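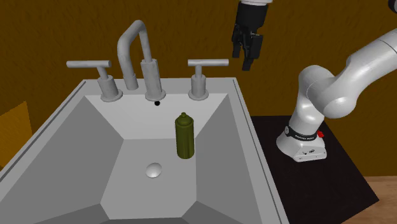

Did the open day do what we asked you to fund it for? Mostly it did, and the parts that fell short are ones I'd like to fix before we run the next one in October.

Quick recap, as it's been a while since my last note. Your grant to Turkport was for one public demonstration day on kitchen automation, plus the work leading up to it. We had 229 people through the door, which beat anything I'd dared put in the application (I had a much sadder number in my head and kept it to myself). Doors opened at 10 in the morning and we were still chatting with folks well after closing time.

The main attraction was the sink task. We ran it in simulation on the big screen, with the arm set up beside the basin and a green bottle standing inside it, and visitors got to pick what the arm should go for — the bottle or one of the faucet handles. Kids went for the handles almost every time! The adults wanted the bottle moved, and then they wanted to know why it took so long. Fair question. Planning a path down into a basin with sloping sides is slow going for us right now, and I said so to anyone who asked.

We did 17 live runs over the day. 3 of them failed in front of a crowd, all on the bottle, and all in the same way: the grip closed too high, on the narrow shoulder, and the bottle tipped. I had been nervous about failures, but those were the runs where people leaned in and started asking good questions. One retired plumber spent a long time telling me everything wrong with how our handles turn. He was right, and we've already changed the amount of resistance in the model.

What didn't go well: the talk from Grornex started late and ran long, so the Fasemum session after it lost half its time. The room was also too warm, and you couldn't hear much from the back row. We borrowed a speaker after lunch and it helped a bit.

On money, we're under budget on the venue and a little over on printing (I ordered the handouts twice, which is on me). The two nearly cancel out. The full sheet is going to your office separately, with receipts.

Next up, we'd like to do a smaller version at the Lumbantobing site, same sink task, with a shorter program and a proper sound setup. Before then I want to:

- get the bottle grasp lower and steadier
- cut the wait between runs
- write the visitor handout again in plainer words

The grasp work is underway. The handout I haven't touched yet — it's on my list for this month.

I also need one decision from you. We have some of the venue money left and I'd like to move it to travel, so that two more of our team can come along to Lumbantobing. If that needs a form, send me the form and I'll get it back to you the same day.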